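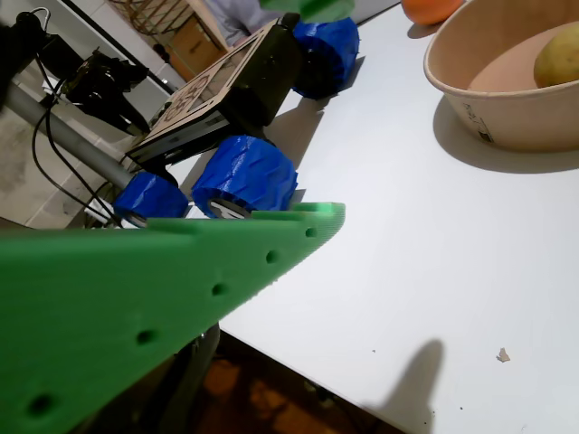
*White tabletop, green plate with the row of holes.*

# Painting an old table white

Quick notes, did another one this weekend. Works for most timber or MDF tops. Allow two days, mostly waiting. Paint was Brevico satin enamel, primer was Folska water-based. Any decent stuff will do.

**You need**

- sandpaper, 120 and 240 grit
- sugar soap, bucket, rags
- primer, 500 mL is heaps for one table
- enamel, same again
- small foam roller, plus a cheap brush for the edges
- dust mask

## Clean and sand

Wash it down with sugar soap. Rinse, let it dry properly. Old wax is the killer, paint just slides off it, so do the wash twice if the top has ever been polished.

Then 120 grit all over. You're only after a dull finish, no need to get back to bare wood. Fill any dings now, wait, sand flush. Vacuum, then a damp rag. Mask on for all of this, esp. with MDF.

## Prime

One thin coat, edges first with the brush, then roll the top. Leave it overnight. MDF edges soak up primer like a spounge - give them a second go before bed.

Light rub with 240 in the morning. Wipe.
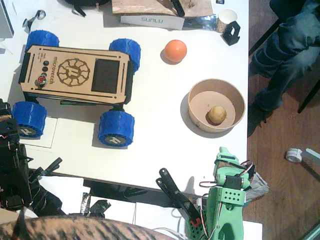
**Can I skip the primer if the paint says "paint and primer in one"?**

Only on a top that's already painted and sound. Bare timber will bleed tannin through and you'll get yellow patches within weeks.

## Colour coats

Two coats, three if the old colour was dark. Don't load the roller up. Long strokes, one direction, finish each pass with hardly any pressure. Stop fiddling once it starts to go tacky!! Every roller mark I've ever had came from going back over it.

About 30 minutes in, check the edges for drips and catch them with the brush. Recoat time is on the tin. Cold garage, double it.

Drips you missed: wait till hard, slice with a blade, sand with 240, touch up.
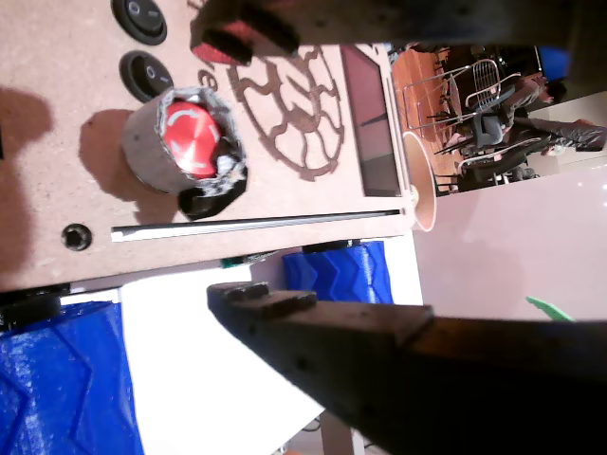
## Curing

Dry to touch isn't cured. Light use after a couple of days, but no hot mugs, no wet cloths and nothing heavy left sitting for two weeks. Felt pads under anything that has to live on it.

For cleaning later, mild dish soap and a soft cloth. No scourers, no creme cleanser, they take the sheen off and then it grabs every bit of dirt form your hands.

Keep the leftover paint, lid hammered down, tin labeled with the date and which table. Chips on the corners are a five minute fix if you've still got the same batch.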